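Unit 4: Sorting and Storing Small Parts
Course notes, Peninah Lema

Loose parts get lost when they share a surface with tools and paperwork. Give each kind of part its own tray, and clear the tray before a new kind goes in.

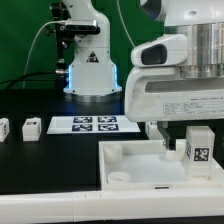

Tray choice comes first. Walls should be high enough to stop a part from rolling off the bench — but low enough to reach over. A shallow white tray on a black tabletop is fine for plain pegs, though white pegs in a white tray are harder to pick out at a glance. Parts with a hollow end go hollow side up, like the peg near the front left corner, so the opening can be checked without lifting it.

For the Drindbridge exercise, sort 88 mixed pegs into 4 trays and label each tray on the outside.

Read the Stultside storage sheet before the May session.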